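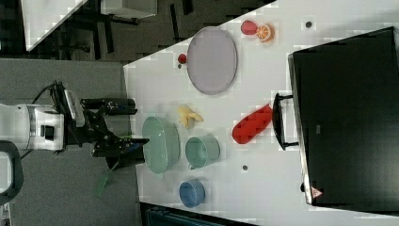
Remedios Sotomayor started glazing dinnerware in January, nine years ago, in a garage in Ondham with a secondhand kiln and one bucket of white. She now mixes every glaze she uses from raw powders, and she talks about color the way some people talk about baseball. Ask about a single shade and you had better have the afternoon free! Her favorite subject at the moment is the quiet end of the purple family, the pale lavender-grey you get on a big oval plate like the one on the white table, and she was happy to start there.

"People think grey is what happens when a color fails," she says. "But a grey with a little violet in it is so hard to get right. Too much cobalt and you have a blue plate. Too much manganese and it goes brown on you, like weak tea. I ran 66 test tiles last winter before I had one I'd eat off."

The tiles hang on nails along her studio wall, each with a number scratched into the back. Number 41 is the one she kept. She calls the glaze Herrero, after the street she grew up on, and she has used it on serving plates ever since.

I asked why serving plates, when mugs sell so much faster.

"Because food looks wonderful on it! Put roasted carrots on bright white and they look fine. Put them on Herrero and they glow. Eggs too. Green beans, oh my goodness. The only thing I don't love on it is rice, it kind of disappears."

Ovals are harder than rounds, she explains. They can't come straight off the wheel, so she rolls a slab and drapes it over a plaster mold - and then she waits. A slab that dries too fast on one side will lift at the ends. She covers hers with dry-cleaning bags for four days and turns them each morning before coffee.

Her studio mate, Jolene Ruawai, makes teapots and came over to listen in. The two have shared a kiln for five years and still disagree about rims. Jolene likes them thin. Remedios wants something you can get your fingers under when the plate is full of stew.

"She chips hers," Remedios says.

"I chip mine," Jolene agrees, "but they're prettier."

They sold 111 pieces between them at the last holiday sale, and most of the money went into new kiln elements. Next up is a green that Remedios has been chasing through a stack of old notebooks. She had a test in the kiln while we talked and kept getting up to look at the readout.

"It might be awful," she said, sitting back down for the third time. "I can't wait to see it."

Both potters will have work at the Ondham spring market. Remedios takes orders for oval plates in two sizes, and the wait right now is seven weeks.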